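Residence Diary, Trellton House
Thursday, July

The morning handover took place at 7:30 in the ground floor office. Mared Yorath reported a quiet night. Two residents had asked for the landing window to be closed on account of the wind, and this was done. The kitchen delivery came early and was signed for at the side door.

Breakfast was served as usual. Hefin Edwards reminded the dining room that the summer menu begins next week and that requests for cold suppers should reach him by noon on the day. Several residents spoke in favor of keeping the barley soup. Their remarks have been passed on.

The greater part of the morning was given to the reading circle, which met in the Meredith Room with 27 residents and guests present. The book under discussion was the second volume of the Drerkum letters. Ifor Pugh introduced the chapters dealing with the flood year and read aloud the account of the ferry being tied to the church gate. Discussion was lively. Mrs. Beddoe held that the letters had been tidied by a later hand – a view she has expressed before – and pointed to the spelling of the farm names as her evidence. Mr. Pugh did not agree, but undertook to bring the older printing from the Bretura library so that the two may be laid side by side. The circle will meet again in two weeks. Members are asked to read as far as the harvest supper.

It was noted that the large-print copies are still one short. A replacement has been requested.

Lunch followed at 12:30. The fish was well received. Mohammed-Awal Issahaku, who joined the activities staff this month, was introduced to those who had not yet met him and answered a number of questions about his chess.

Linens and laundry. The stacked washer and dryer, with something yellow at the upper drum.

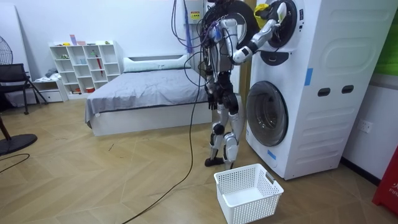
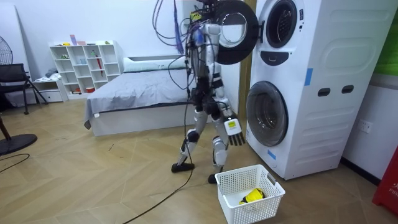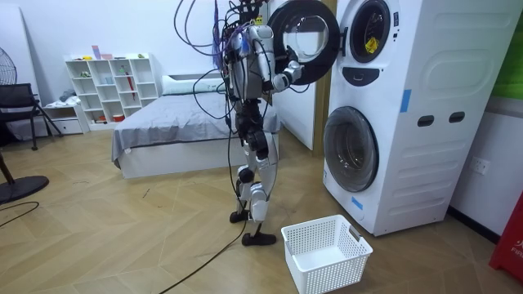
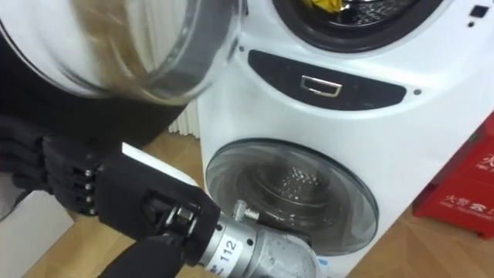

Garden and Grounds

The afternoon was dry enough for the beds along the south wall to be weeded. Eirlys Beddoe directed the work from the bench and later took over the edging herself. The sweet peas have reached the top of the canes and will be cut for the dining tables from tomorrow. The climbing rose has black spot again on its lower leaves. The affected growth was removed and bagged, and the gardener will be asked whether the plant should be kept for another season.

The bird bath was scrubbed and refilled. Residents are kindly reminded that bread should not be left on the path, as it draws gulls to the terrace.

Evening

The recital planned for 6:00 began 10 minutes late while the piano stool was found. The program was made up of songs from the valleys and two short pieces for flute. Mr. Edwards turned pages. The audience asked for the last song a second time, and the performers obliged.

Supper was kept light. The card table in the lounge was occupied until nine, and the television was moved to the small sitting room at the request of the players. The front door was locked at 10 and the night book passed to Mared Yorath.

Matters carried forward: the large-print copy, the gardener's opinion on the rose, and the hinge on the side gate, which still drops when it is opened fully.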